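# Can a robot do my laundry yet

2026-03-15. Short one, kids up in 20 minutes.
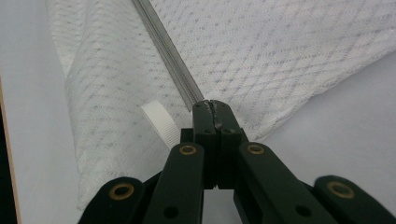 Libor Sokol – writes this blog, fixes packing machines at Dallaro on weekdays

So. Zippers. Everyone asks me when the machines will do the washing and I always say zippers first, then we talk. White cloth, thin gray zipper, two narrow black jaws right at the edge of it. Getting there is the easy bit. Holding the cloth flat while you pull? Needs a second hand, or a very patient one.

Čestmír Procházka thinks 4 years. I say longer. At work we run 3000 boxes a shift no problem, but a box dosen't sag. Cloth folds up on you diffrent every time.

Would I buy one? For bedding, yes – tomorrow. Socks I can do myself.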